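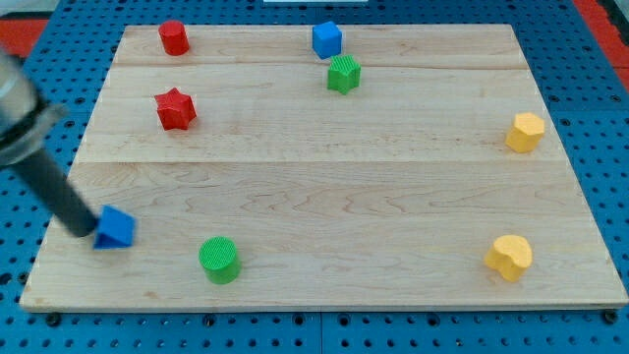

Can you just walk in to the Komex open day, or do you have to sign up first?

You have to sign up first if you want to get onto the demo floor. The lobby and the talks are open to anybody who shows up.

biltari_mom
Posted Jan 20, 2022

Okay, a longer version of what I asked above, now that I've got the sign-up part. My daughter's class is thinking about going to the robotics open day at Komex, out past the Biltari exit, and I got volunteered (by myself, I guess) to figure out if it's worth the bus. The flyer says "live sorting and pick-up demos, all ages" and then there's a lot of stuff about their Flitex software that I didn't follow. The kids are fourth graders. A few of them are crazy about this stuff and the rest will be asking about lunch by ten.

What I'd like to know: do the kids get to do anything or is it all standing behind a rope? Is it loud? And how long does one demo run? Any tips from people who went to the last one in July would be great. I tried calling and got a recording twice.

flatbread77

I went in July with my two boys and we had a really good time, so let me try to cover what I remember. They split people into groups at the front desk and hand you a colored sticker, and your group stays together the whole way around. Don't lose the sticker! We lost one and had to walk all the way back to the desk.

The part my boys still talk about is the table with the shape blocks. It's just a wooden board with little colored blocks on it — stars, a heart, a cube, cylinders, that kind of thing — and the arm goes after them one at a time. Sounds like nothing, I know. But at ours the guy running it let the kids call out which block it should go for, and they got so into it. Half the group was yelling for the heart. My younger one wanted the blue triangle because it's tipped on a slope and he figured the robot would mess up. It did mess up, the first time, and that got the biggest cheer of the day. So yes, they get to do something, even if it's mostly shouting.

Each demo was maybe 20 minutes with the talking. The talking is the weak spot. The Flitex presentation is for grownups who buy this stuff, and I'd skip it with fourth graders. Ask at the desk if your group can go straight to the tables, they let us.

It's not loud at the tables. The big hall in back is louder and they have earmuffs in kid sizes, but not a lot of them, so send your sensitive kids to the front of the line. Wear closed shoes too, they turned away a lady in sandals.

For lunch there's a truck in the lot and that's it. Pack bags.

ddr_407

its fine. parking is bad

xiao_line_8

I'd add a couple of things, coming from somebody who works in a warehouse with arms like these and went along mostly to be nosy.

Tell the kids ahead of time that it's slow. They've all seen videos that are sped up, and then they stand there and the thing takes its sweet time getting down to one block. The group ahead of us had some very disappointed faces. If you say "watch how it lines itself up before it touches anything" they have something to look for. I liked that part best myself, and I see it every day.

The other one is the Xiao room upstairs. It isn't on the flyer. There's a station where kids can move a small arm with a joystick, three tries each, and the line was short when we went because hardly anyone takes the stairs. I got zero out of three, for the record.

On getting through to them, skip the phone and use the group form on their site. They cap the demo floor at 200 people for the day and school groups come out of that same number, so I'd put it in this week. They wrote me back the next morning and asked for the head count and whether anyone needed the elevator.

biltari_mom

Thank you both, this is so much more than the flyer had! Form is sent. I'm going to ask about the joystick room when they write back — and I'm putting closed shoes on the permission slip in big letters.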